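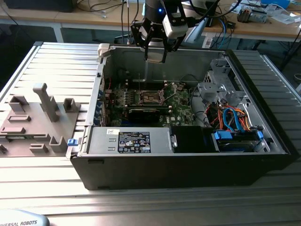
Home | Notebook | Parts list | Schedule | Team pages

Parardale disassembly project, bench notes, February

Entry by X. Varela

Task for this block is CPU handling on the tower. Side panel is off, cooler is out, case is on its side on the slotted table. Goal is a pick and place routine that S. Alvarado can run from the pendant without me at the bench.

Settings carried over from the Nkuna script:
- approach height 30 mm above the socket plane
- final descent 2 mm/s
- 6 waypoints per cycle, the last two taught by hand

Origin is still the corner of the socket frame. I tried a chassis edge first and dropped it. The sheet metal flexes when anyone leans on the case, and the offset then has to be taught again.

Wrist camera: exposure locked before each run. The heat spreader on the E5-1650 v3 is reflective and auto exposure hunts at close range.

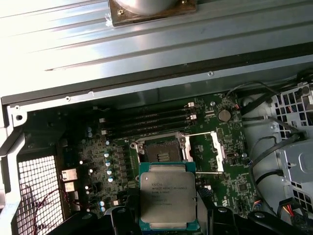 Fingers go on the left and right sides of the package only. Keep the load plate fully open and the lever clear on the right before any descent. No contact with the pins under any condition — stop and back out along Z if the force reading steps.

The 1,000 ms dwell before release stays in for now. Soledad wants it shorter for the Grurkbridge demo. I would leave it until the release height has been checked against a second board.

To do:
- move gripper width into the config file
- write up the lever motion as a separate routine
- ask Prakbridge whether they kept their fingertip drawings
- re-teach waypoint 5, wrist is too close to the drive cage

Last updated: February, 4:40 pm

Contact the team | Back to top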